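Handout 4, last updated 31/01/2026

## How a parcel gets its price

Welcome back, everyone! Last time we followed a sack of wool from Linach down to the coast, and I promised we'd get to the part that puzzles most people — why the cost of carrying something so rarely matches how heavy it is. Please keep this sheet, as we'll need it again in April when we look at customs.

**Weight and room.** A carrier sells two things at once, lifting and space. A crate of nails uses up the lifting and a crate of pillows uses up the space, so most carriers work out both figures and charge you for the larger one. (My own first bill for shipping lampshades taught me this very thoroughly.)

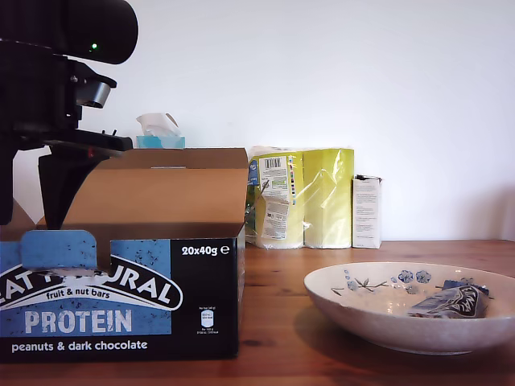 The second idea is the *fixed part* of the charge. Somebody has to write up the order, find a slot on the truck and answer the phone, and all of that takes just as long for a small load as for a large one. Take our Bullencombe case from the reader: the mill sent 400 bolts of cloth in 18 shipments and paid 1,532 in total. When it waited and sent the same cloth in fewer, fuller loads, the bill came down to 1,257. Same cloth, same road!

Do notice what the mill gave up, though. Its buyers in Vindar had to wait longer, and cloth sitting in a shed is money sitting in a shed.

**For next time**

- Read the Ccori chapter, at least as far as the table of mule rates.
- Work out the saving per bolt at Bullencombe — two decimal places is plenty.
- Bring an old shipping receipt if you have one lying in a drawer. Foreign ones are very welcome.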